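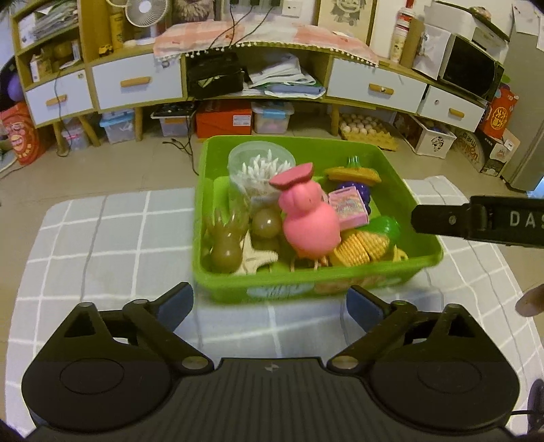
Speaker notes, "What the gripper people do all day"
Dirley meetup, March 2020. Slot is 34 minutes, Spyros will wave at me at 30 and I will pretend not to see.

Opening
Say hello, say Illon, skip the org chart. I used to manage a packing line at Durnis. We put in two arms and I gave the speech, the one about freeing people up for more interesting work. Pause here. Somebody from a warehouse usually laughs.
What the interesting work turned out to be: picking things up, slowly, with a gripper in your hand, so that an arm can learn to do it later. A green bin, toy grapes, a tub of cotton swabs. Hashini had 90 orders an hour on the old line. Now she has a plastic pineapple.
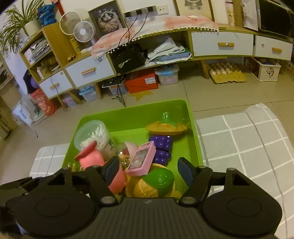 What changed for the staff
Pace first. The line set the pace before, and now the person does, which sounds lovely until you ask them. Oleksandra told me she missed being able to blame the belt.
Then status. Packers were "hands" in the old paperwork. The new paperwork calls them operators, same chair, same break room. Read out the pay line from the October letter and let it sit. Don't editorialize — my face will do it.
Then knowledge. Kalliopi can tell from the other side of the room that a grasp is going to slip. We had no form for that, so for a long while we didn't write it down or pay for it.
Toy food is a decent teacher, by the way. Corn in two halves is harder than it looks, and anything see-through is worse.
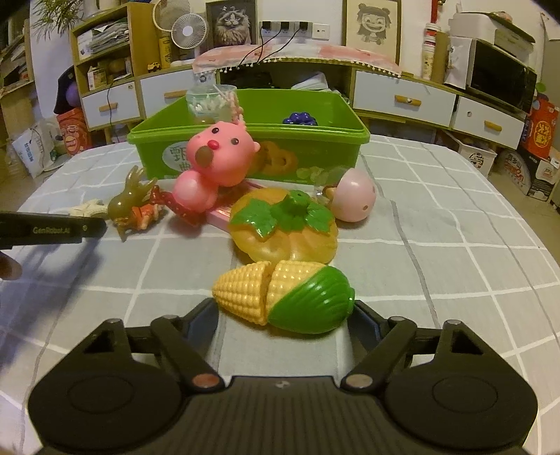
Dionysis asked me in rehearsal whether the operators are training their own replacements. Take this one head-on, don't wait for Q&A. Some of them are, and they know it. At Yorath they got that in writing before anyone picked up a gripper, along with 200 hours of paid retraining. We did it after. Before was better.
If there's time: the story about the wrist braces. If there isn't, go straight to questions and leave the Yorath slide up.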